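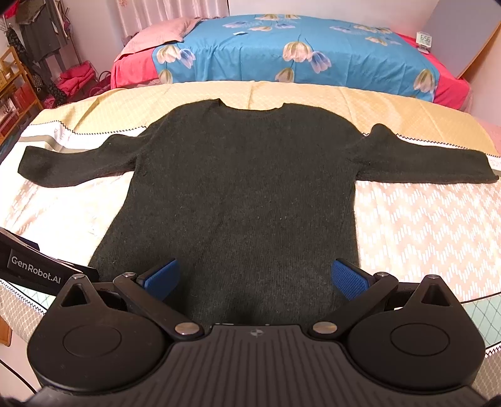
The Sign Painter of Bamstead

By Omar Zoubi

Maya Harb keeps her brushes in a coffee can by the window, bristles up, and she would like you not to touch them. She says this kindly, and she says it to everybody, including the man who delivers her paint and has been coming by for years. The brushes are called quills, and the good ones take a season or two to break in. One of them belonged to the fellow who taught her. It's worn down to a stub now and she uses it only for the dots over the letter i.

Her shop is the old Saliba shoe store on the main street of Bamstead, and she has left the word SALIBA over the door, in chipped gold leaf, exactly as she found it. People come in asking for shoes. She sends them over to Duren, where there is a perfectly decent place next to the bank, and now and then one of them comes back later with new shoes on and orders a house number.

House numbers are the heart of the business these days. When she started out, she figured she would be lettering trucks and shop windows, and she does some of both, but what folks mostly want is something small with their name or their street on it. A board for the porch. A mailbox. The glass over the front door, which the trade calls a transom, with the number done in gold and a thin black outline so it reads from the sidewalk. She did a 182 last September for a blue house up the hill and she still drives home that way so she can look at it.

"The eight was a bear," she told me, putting the kettle on. "You'd think it's two circles. It isn't two circles. The top one has to be a little smaller or the whole thing looks like it's going to fall on its face."

I have lived with the number 1312 on my own house for most of my adult life, in stick-on letters from the hardware store, and I had never once thought about the shape of a three. I think about it a good deal now. Maya's threes have a flat top on request, though she'll try to talk you out of it, and she drew me both kinds on the back of an envelope so I could see the difference for myself. She was right, of course. The round one looks friendlier.

The way it works is that you come in and talk. You can bring a sketch if you have one, but she'd just as soon you brought a photograph of the house, taken from across the street in ordinary daylight. She wants to know what color the door is and whether you plan to keep it that color. She wants to know if there's a tree. Then she draws the thing full size on brown paper, and you take the paper home and tape it up and live with it for a while – a week is good, longer if you're the worrying kind.
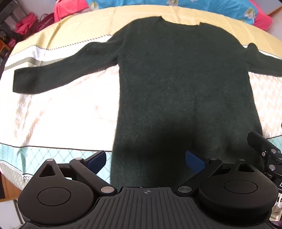 Rasha Hattar, who runs the bakery two doors down, kept her paper taped in the window so long that the sun faded it, and Maya had to draw it over again. The finished sign says Henona, after a village Rasha's grandmother used to talk about, and it has a little curl under the final a that was Rasha's idea. Maya didn't care for the curl at first. She has since put it on other people's signs, and Rasha brings this up whenever there's company.

Once you've settled on the drawing, Maya runs a small spiked wheel along all the lines, so the paper is full of tiny holes, and pats it with a sock full of chalk. The chalk goes through and leaves a dotted outline on the glass or the wood. After that it's all hand and breath. She paints standing up, with her wrist propped on a stick, and she doesn't talk while she's pulling a long stroke. I learned to wait. You could hear the bakery's back door and the radio in the barbershop, and then she'd lift the brush and pick up her sentence right where she had left it.

She has an apprentice now, Vasilică Vlad, who came to her from cutting vinyl lettering at a print shop and still does that part of the work when a customer wants it. Maya has no quarrel with vinyl. It's quick, it peels off clean when a business changes hands, and it suits a van door very well. Vasilică spent his first months painting nothing but straight lines on old window panes, wiping them off and painting them again. He's up to lowercase. He showed me a row of g's he was pleased with, and I was pleased with them too, and Maya looked them over for a good long time and said the second one was coming along.

Her waiting list runs into spring. If you write to her, put the width of your board in the letter and say which way the porch faces, and leave the color up to her if you can stand to.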